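Avano plant to close as packing work moves to Dundirex

Packaging firm Kourkoulas is to close its plant at Avano and move the work to its larger site at Dundirex, with the loss of 40 jobs.

Staff were told at a meeting in the canteen at 2pm. The company said production would wind down over the summer and the last orders would leave Avano in July.

The plant employs 63 people. Kourkoulas said the remaining staff would be offered posts at Dundirex, 14 miles away, and would have their travel costs paid for the first year.
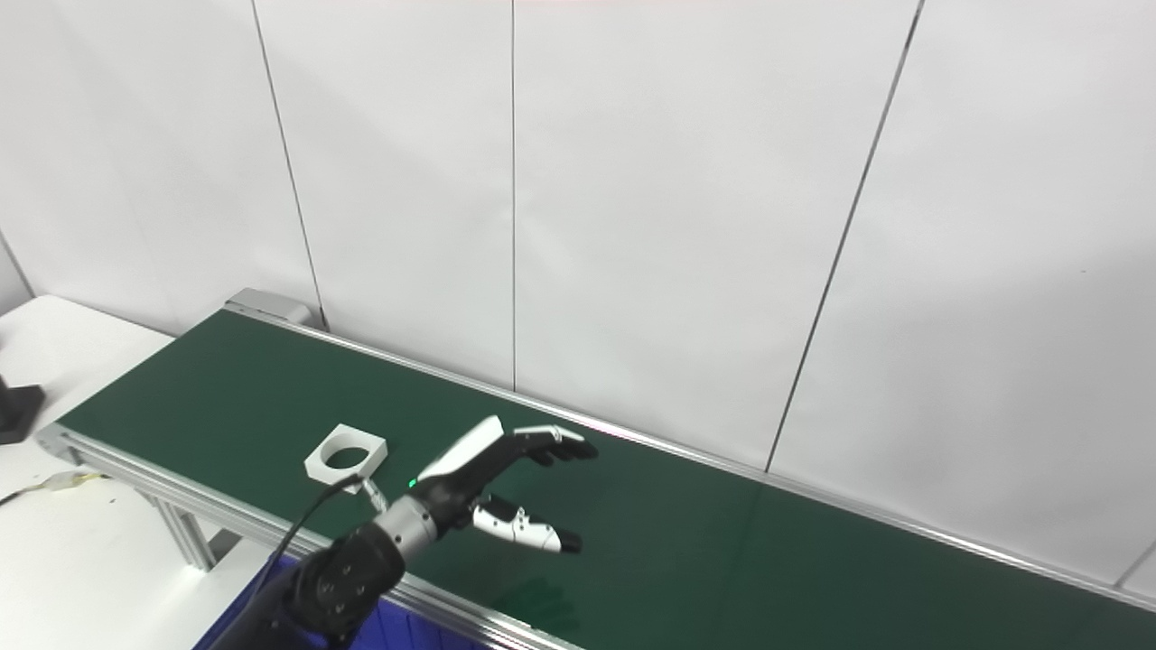 The firm blamed higher energy bills and the loss of a contract to pack dried fruit for the supermarket supplier Altar. That contract ended in the spring and made up a large part of the work at Avano.

"We have looked at every way of keeping both sites open and could not make the figures work," the company said in a statement. "Our staff at Avano have done nothing wrong and we will help them find other jobs where we can."

The union representing workers at the plant said its members had been given too little warning. It wants talks on redundancy pay, and has asked the company to put off the closure until the end of the year.

It also said the offer of work at Dundirex would be hard to take up for anyone on the early shift, as the first bus does not reach the town until after the shift has begun. Kourkoulas said it was looking at later start times.

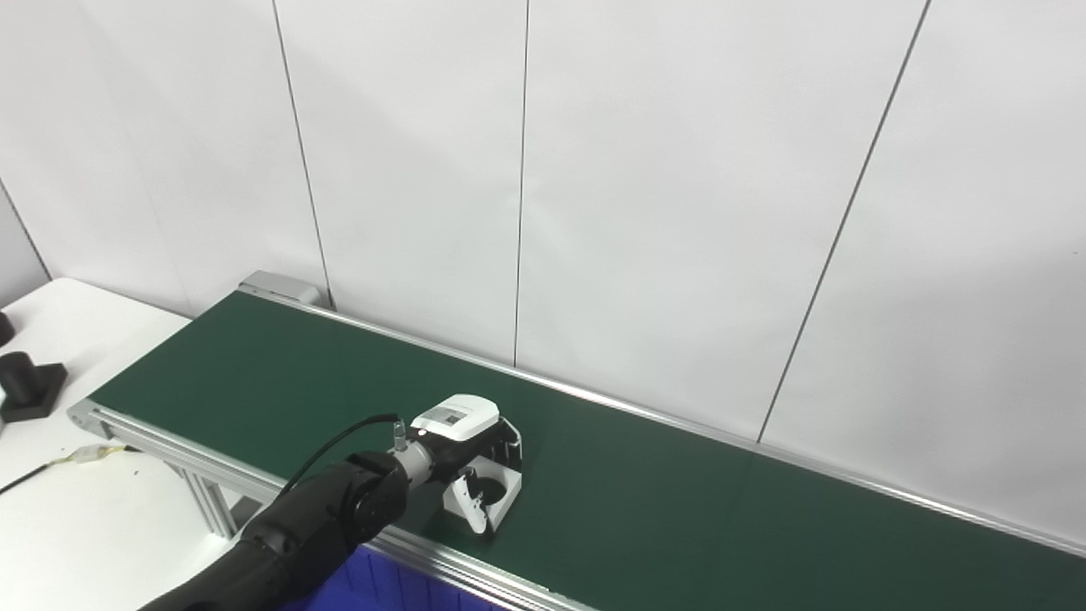
Photo: Kourkoulas

The town council said it would hold an advice session for those affected, with help on benefits, training and job applications. It has also asked for a meeting with the company about the future of the building, which Kourkoulas owns.

Shopkeepers on Station Road said they expected to lose trade. The bakery opposite the plant gates said around a third of its morning customers worked there.

Kourkoulas said no decision had been made on whether to sell or let the site.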